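Workshop tips: when the laundry robot jams, drops or grabs

2020-11-30

Filed under: Workshop, Laundry, Things that pinch

We have had a two-armed machine hanging socks at our bench since March. It was sold to us by Brasetti as a pair of arms, with software called Deloten that was going to take the tedium out of a job which, done by hand, takes a person as long as it takes to sigh. In its first 200 socks it dropped a good many, stretched several and had one serious go at pulling the hanger off the rail. The tips below come out of that last event and the smaller embarrassments leading up to it.

What went wrong

The left gripper closed on a sock and on the hanger loop behind it. The software knew it had hold of something and was delighted. It then pulled back to the start position with the hanger still attached, the hook rode up the rail, and the whole lot came down on the bench with a noise that brought people in from the yard. The fault log recorded this as "item hung".

The stop button worked perfectly. It was also on the far side of the bench, behind both arms, where we had put it so that it would be out of the way.

Move your stop button

Put it where you stand when you are watching, at elbow height, on the side away from the arms. Test it at the start of each session with the arms moving slowly and no sock in play. If you have to lean over the machine to stop the machine, you have fitted an ornament.

Slow it down near the hanger

Ours came set to full speed throughout. We now run at 20 per cent once either gripper is near the hanger and let it show off elsewhere. It makes a sock take ages. We have a kettle. 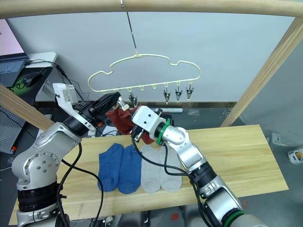
Reading time: 3 minutes

Use a light hanger and hang it lightly

A plastic hanger with clips along the bottom bar is a good choice for this sort of work, as you will lose some. Hang it so that a firm tug brings it free downwards, away from your face and the arms. We had wired our old one on with real conviction, and the rail took the strain instead. If your frame is bare wood, look over the joints after any bad pull and tighten whatever has shifted.

Check the cables at full stretch

Loops of cable hanging off an arm look harmless when the arm is parked. Move each arm by hand through its whole reach, power off, and see where the slack goes. Ours went over the socks. One loop swept a finished row off the bench and on to the floor, and the machine carried on hanging nothing for a good while, with every sign of job satisfaction.

Lay the socks flat, toes all one way

Bunched socks get picked up by the heel, in pairs, or with a pinch of whatever is underneath. Leave a finger's width between them. Keep the colours together if you like; the software doesn't care, but you will be the one matching them afterwards.

When it won't let go

Don't pull. Hit stop, switch off at the wall, wait for the arms to settle, and support the arm with one hand before releasing the jaws with the other. An arm without brakes will sag when the power goes, and it will choose your knuckles. Never free a sock while the program is merely paused. Paused means it is still thinking about it.

Replace the gripper pads

Worn pads slip, and the tempting cure is to turn up the grip. We did that, and got a sock with a waist. The Inance pads we use now go in the bin after 500 picks, whether or not they look tired.

Write down the near misses

Ours go in a notebook tied to the bench leg: what it was holding, what it thought it was holding, and who said what. Two earlier entries described the gripper brushing a hanger loop. We had read both of them and gone to lunch.

What we haven't fixed

It still can't reliably tell a clip from the top of a sock. The Shehu sensor kit is meant to help, but the box has been sitting on the shelf while we argue over which arm gets it. Until then somebody stands by the button whenever the thing is switched on.

More in Workshop: Quietening a noisy extractor | Bench tops and what to wipe them with | Labelling plugs so you pull the right one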